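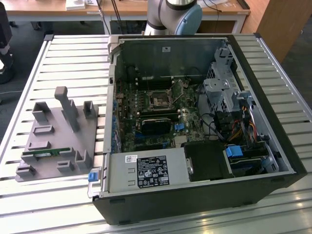

Tower on its side with the panel off. No processor in the socket.

Can I leave old computers out for council hard rubbish?

Posted October 7, 2019 in Savley Community Help > Waste and recycling

My mum is moving out of her house in Savley and I have the job of clearing the garage. There are two old desktop towers, a box of cables, a dead printer and a monitor that weighs as much as I do. The hard rubbish booking page says "no electrical items with data" but the flyer that came in the letterbox says whitegoods and "small electricals" are fine. Which one is right? I don't have a trailer and I don't want to get a notice for dumping.

Also, one of the towers has her tax records on it from when she did the books for Campos. Is deleting the files enough?

Pemumum

----

Sotiris Papadakis
Marked as helpful by the original poster

Go by the booking page. The flyer was printed before the contract changed and it has caused a fair bit of confusion. Under the current rules, towers, laptops, monitors, printers and televisions are all classed as e-waste and the hard rubbish crew will leave them on the nature strip with a sticker. You then have a week to take them back in. Toasters, kettles and fans still count as small electricals and can go out with everything else.

For the things on your list you have a couple of choices.

The transfer station on the Tosen road takes household e-waste free of charge. The limit is 88 kilograms per visit, which you won't reach with what you've described. Go to the second gate, not the weighbridge, and tell them it is e-waste before you unload. The cables can go in the same cage, but take them out of the cardboard box first.

If you can't get there, the council does a kerbside e-waste pickup for residents on request. It has to be booked by phone and the fee is $139 for a load of up to 2 cubic metres. There is a reduced fee for pension card holders, so ask about that if the booking is in your mum's name. The next run is later in October.

On the tax records: no, deleting the files is not enough. They can usually be recovered. Take the drive out before the tower leaves the house. Unplug it from the wall, remove the side panel, and look for a metal box with two cables going to it. It will be held by a few screws or a plastic clip. Older towers sometimes have a second drive, so check for that as well. Keep the drives in a drawer until you're sure nothing on them is needed, then have them shredded. The transfer station does not do this and won't give you any sort of certificate.

Your mum should also check how long she has to keep those records before anything is destroyed. If Campos was a client, it may be worth asking their current bookkeeper whether they already have copies.

----

garagefull

I just put mine out the night before and it was gone by morning. Someone always takes it.

----

Lorikeet22

Please don't do what garagefull said if there is still a drive in it. I had a neighbour who lost a whole lot of family photos that way and she never worked out who took the computer.

The op shop near the library will take a monitor if it's a flat one and it goes. They won't take the big heavy kind and they won't take printers at all, I asked. Ring first, as it depends who is on.

With the heavy monitor, carry it with the glass side against your chest, and get someone to open the doors for you. Most of the weight is at the front.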